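Bench notebook, Nilen shop
2026-05-04
Glossy top, reddish-brown, job 107

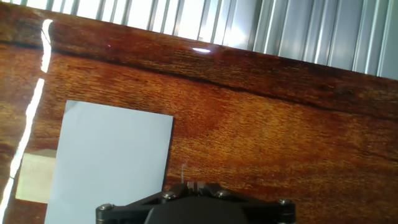
Started on the finish questions for the Fummont order before doing anything else. They want the same high gloss as the first top, and I still can't say for certain whether what we have here is solid or a printed pattern under lacquer. The grain is dense and fine, and the dark streak across it could be figure or could be a shallow crack. Ran a fingernail over it twice and felt nothing catch. Leaving it as "unconfirmed" on the job sheet until Delacroix sends the material slip.

Color is fine. Reddish-brown overall with lighter honey patches near the streak. The customer sample is a little flatter in tone, but they signed off on variation in the last letter (ref. 2439), so no toning coat.

Gloss is harder to judge in here. The shine throws hard white glare lines and they hide everything under them. Checked the surface again with the lamp held low from the other side. Three small dust nibs, all near one corner. No runs that I could find.

Plan:
Flat the nibs with the fine paper on a small block, plenty of water.
Polish that corner with the Varnis compound, then the finer one. Soft pad, low speed.
Leave the streak alone until we know what it is. If it's laminate, any cutting there goes through the pattern and we lose the top.

Compound is low – 505 g left in the tub by the scale. Enough for this corner, not enough for a full top. Need to order before the August jobs.

Still to ask Delacroix: material slip, and whether the underside gets sealed as well. The job sheet only says "finish all visible faces".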